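Sorting toy bricks by color off a small belt, which way should the bins go?

Posted 7/3/19 in Hobby Corner > Small conveyors and sorting

Hi all! I finally have my tabletop belt set up (the Rikside one with the green belt and the aluminum rails) and I'm trying to get through a giant mixed tub of building blocks. I paid 70 dollars for the tub at a yard sale back in June and I still haven't seen the bottom of it. Right now I've got two of those open-front plastic bins next to the belt, a yellow one and a red one, and I can't decide if it's smarter to keep them side by side or put one on each side of the belt. Also my belt creeps toward one rail after a while and starts rubbing. Is that the bins bumping it or is it something I did when I put it together? I did move it to a different table last week, if that matters.

dustybrickbox
Side by side, same side of the belt. I tried one on each side and kept reaching across and knocking stuff off.

MargeInTheBasement
Ooh, I love a sorting thread! OK so the rubbing first. It's almost never the bins (unless you're really leaning on the thing). Look at the end bracket and see if the roller is sitting square. On my old Seppälä I give the screw on the side it's drifting TO a quarter turn tighter, let it run for 4 minutes, then look again. Don't do a half turn, I did that once and it shot over to the other rail. And moving it could absolutely do it, mine goes off if the table isn't flat, so put a level across the rails before you touch any screws.

For bins, I'd go by how you pick things up. I like the low front lip facing me so I can drop blocks in without looking, and I put the color I have most of in the nearer bin. I don't bother matching bin color to block color either, I did 565 pieces one weekend with the blues in a green bin and lived to tell about it. Put a little label on the back edge if you have helpers, mine are Sunlow stickers and they peel off clean.

pete_77
just use muffin tins

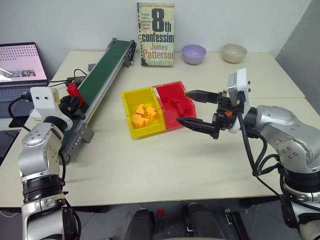
Ayana Gebremichael

Mine stay side by side too, with the yellow one a bit forward of the red. I do one color all the way through before I start on the next, so the orange blocks pile up in the yellow bin and the red one waits its turn. It's slower but I make fewer mistakes that way. Keep your cables down at the far end by the drive, too, or you'll be dragging your sleeve through them all afternoon. I can't help with the rubbing, sorry, my Kitano did it once and I just nudged it back with a ruler!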